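빈 고리

나는 마제다르에서 올 때 열쇠를 버리지 못했다. 그 열쇠로 열 수 있는 문은 이 도시에 없다. 그래도 나는 열쇠를 외투 주머니에 넣고 국경을 지났고, 102호에 들어온 첫날 밤에 그것을 어두운 색의 나무 식탁 위에 놓았다.

2월이었다. 현관 쪽의 흰 벽에는 고리가 한 줄로 박혀 있었다. 검고 둥근 머리 밑에 작은 쇠고리가 달린 것이었다. 나는 며칠 동안 그 앞을 지나가면서 아무것도 걸지 않았다.
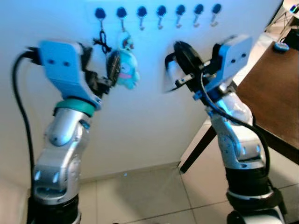
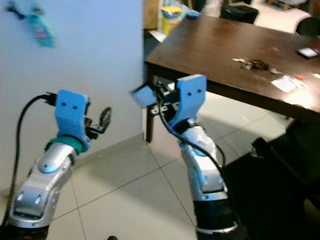
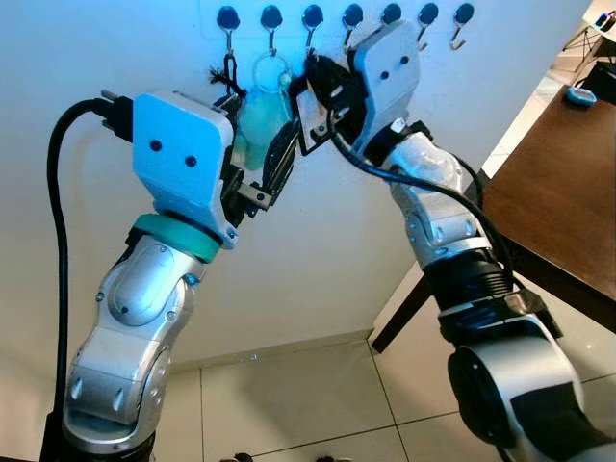 오라시우 타바레스는 열쇠를 식탁에 두는 사람은 아직 이사를 끝내지 않은 사람이라고 했다. 그는 이 말을 계단에서 했다. 나는 우유를 들고 올라가는 중이었고, 그는 내려오는 중이었다. 내가 왜 그런지 물으니까 그는 손으로 난간을 두 번 두드렸다.

"식탁은 밥을 먹는 곳이지요. 열쇠가 거기 있으면 밥을 먹으면서 계속 나갈 생각을 합니다."

나는 그 말이 농담인지 아닌지 몰랐다. 이 나라 말을 배운 지 오래되었지만 농담은 지금도 어렵다. 나는 웃고, 조금 늦게 다시 진지한 얼굴을 했다. 그는 내 얼굴이 바뀌는 것을 다 기다려 준 다음에 아래로 내려갔다.

그날 저녁에 나는 식탁에 앉아서 수프를 먹었다. 열쇠는 그릇 옆에 있었다. 집 열쇠, 우편함 열쇠, 창고 열쇠, 그리고 마제다르의 열쇠였다. 그 옆에는 켈린 상회에서 받은 하얀 카드도 있었다. 카드에는 내가 아침마다 몇 시에 와야 하는지가 적혀 있었다. 나는 수프를 한 숟가락 먹고 열쇠를 보았다. 또 한 숟가락 먹고 또 보았다. 타바레스 씨의 말을 듣기 전에는 이렇게 하지 않았던 것 같은데, 확실하지는 않다.

설거지를 한 다음에 나는 먼저 검은 끈을 걸었다. 끈은 제일 왼쪽 고리에 걸었다. 그것은 전에 일하던 곳에서 이름표를 달던 끈이다. 이름표는 돌려주었고 끈은 돌려 달라는 사람이 없었다. 끝의 실이 조금 풀려 있어서 나는 손가락으로 꼬아 보았지만 다시 풀어졌다.

그다음 고리에는 작은 인형을 걸었다. 누나의 딸이 버스 정류장에서 내 손에 쥐여 준 인형이다. 그 아이는 인형의 이름을 말해 주었는데 그때 버스가 시동을 걸어서 나는 듣지 못했다. 다시 물어보면 되는 일이었다. 나는 고개를 끄덕이고 버스에 탔다. 그 후에 전화할 때마다 아이는 "잘 있어?" 하고 묻고, 나는 잘 있다고 대답한다. 나를 묻는 것인지 인형을 묻는 것인지도 나는 아직 모른다.

집 열쇠와 우편함 열쇠는 쉬웠다. 매일 쓰는 물건은 어디에 걸어도 금방 다시 내려온다. 창고 열쇠를 걸 때는 조금 생각했다. 창고에는 상자가 하나밖에 없고 그 상자에는 여름옷이 들어 있다. 여름까지는 오른쪽에 있어도 괜찮을 것 같았다.

마지막으로 마제다르의 열쇠가 손에 남았다.

그 집은 지난가을에 팔렸다. 사는 사람은 자물쇠를 바꿀 것이라고 미리 말했다. 그러니까 내 열쇠는 그때부터 그냥 쇠였다. 나는 그것을 고리 가까이에 가져갔다가 다시 내렸다. 한 번 더 가져갔다. 열쇠의 구멍은 작고 고리의 끝은 조금 굵어서, 똑바로 맞추지 않으면 들어가지 않았다. 왼손으로 고리를 잡고 오른손으로 열쇠를 돌려야 했다. 나는 그 일을 하다가 그만두고, 열쇠를 식탁에 다시 놓고 잤다.

다음 날 켈린 상회에서 나는 단추를 3000개 세어서 봉지에 나누는 일을 했다. 단추는 모두 같은 갈색이었다. 400까지 세면 꼭 다른 생각이 들어왔다. 그러면 앞의 봉지를 열고 처음부터 다시 세었다. 옆자리의 여자는 세면서 노래도 불렀다. 어떻게 그렇게 할 수 있느냐고 물으니까 여자는 숫자와 노래는 머릿속에서 사는 방이 다르다고 했다.

집에 오는 길에 브릴로라 시장에 들렀다. 열쇠를 만드는 가게 앞에 작은 쇠고리가 접시에 담겨 있었다. 나는 제일 큰 것을 하나 골랐다. 주인은 내 열쇠를 보더니 이 모양은 여기서 안 쓰는 것이라고 했다. 복사해 드릴까요, 하고 물어서 나는 아니라고 했다. 복사, 라는 말이 이상하게 마음에 걸렸다. 같은 문을 못 여는 열쇠가 두 개가 되는 것이다.

건물 앞에 오니까 타바레스 씨가 신발의 눈을 털고 있었다. 나는 용기를 내어 물었다.

"열 문이 없는 열쇠도 벽에 겁니까?"

그는 바로 대답하지 않았다. 신발을 한쪽 더 털었다. 그리고 자기 주머니에서 열쇠 뭉치를 꺼내 손바닥에 펼쳤다. 크고 작은 열쇠가 많이 있었고, 그는 그중에서 짧은 것을 엄지로 밀어 보였다.

"이건 베르넴사이데에 있던 배 창고 열쇠입니다. 창고는 물에 떠내려갔어요. 배도요."

"그런데 왜 가지고 다니십니까?"

"무게가 맞아서요. 이걸 빼면 주머니가 가벼워서 집에 뭘 놓고 온 것 같습니다."

이번에는 그가 웃었고, 나는 이번에도 조금 늦었다. 그는 벽에 거는 것은 자기 생각에는 다른 문제라고 덧붙였다. 주머니에 있으면 자기만 알지만 벽에 있으면 손님도 보니까, 손님이 물을 때 대답할 말이 있으면 걸고 없으면 걸지 말라고 했다. 나에게는 아직 손님이 없었다. 나는 그 말은 하지 않고 고맙다고만 했다.

계단을 올라가면서 대답을 연습했다. "이것은 제가 살던 집의 열쇠입니다." 문법은 맞는데 너무 박물관 같았다. "이것은 옛날 열쇠입니다." 이것은 거짓말은 아니지만 열쇠에게 미안했다. 나는 문 앞에 서서 몇 가지를 더 말해 보았다. 위층에서 누가 문을 열었다가 닫았다.

집에 들어와서 외투를 벗지 않고 열쇠에 새 쇠고리를 끼웠다. 쇠고리는 단단해서 손톱으로 벌려야 했고 손톱이 조금 부러졌다. 그리고 벽 앞에 섰다. 쇠고리가 크니까 이번에는 한 손으로도 걸렸다. 열쇠는 조금 흔들리면서 벽을 작게 긁는 소리를 냈다.

식탁에는 하얀 카드만 남았다. 나는 행주를 적셔서 열쇠가 있던 자리를 닦았다. 수프를 데우고, 그릇을 그 자리에 놓았다. 먹으면서 두 번쯤 그 옆을 보았다.

밤에 누나에게 전화했다. 아이는 벌써 자고 있었다. 누나가 집은 좀 정리되었느냐고 물어서 나는 고리에 물건을 걸었다고 말했다. 누나는 무엇을 걸었는지 물었고, 나는 왼쪽부터 차례로 말했다. 끈, 인형, 집 열쇠, 우편함 열쇠. 거기까지 말하고 잠깐 멈추었다.

"그다음은?" 하고 누나가 물었다.

"우리 집 열쇠." 나는 마제다르 말로 대답했다.

누나는 한참 아무 말이 없었다. 전화기 저쪽에서 물을 트는 소리가 났다. 그러고 나서 누나는 자기 것도 아직 서랍에 있다고, 무슨 서랍인지는 묻지 말라고 했다.

나는 묻지 않았다. 그 대신에 인형의 이름을 물었다. 누나는 모른다고, 내일 아이가 일어나면 물어봐 주겠다고 했다.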